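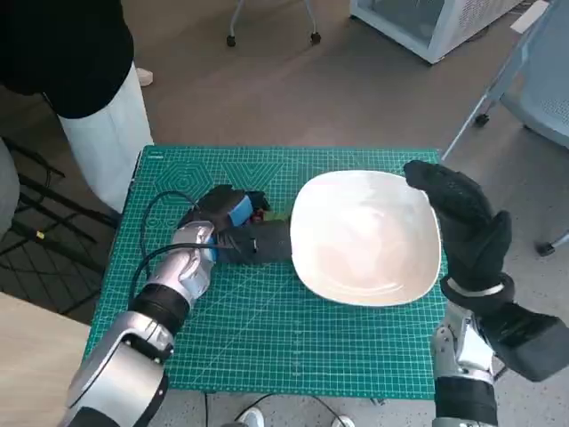
Re: [bellis-list] Glaze order from Trostgate

> Does anyone know if Trostgate still delivers to Guvel? I need
> white glaze before January.

Yes, they deliver, but only when the order is over 1,000 grams. I ordered 4,000 grams in spring and paid 1,735 with delivery. It came in nine days, well packed.

If you need less, please write to me and we can share one order. I also want to try the matt one from Bunano.

Kind regards from Guvel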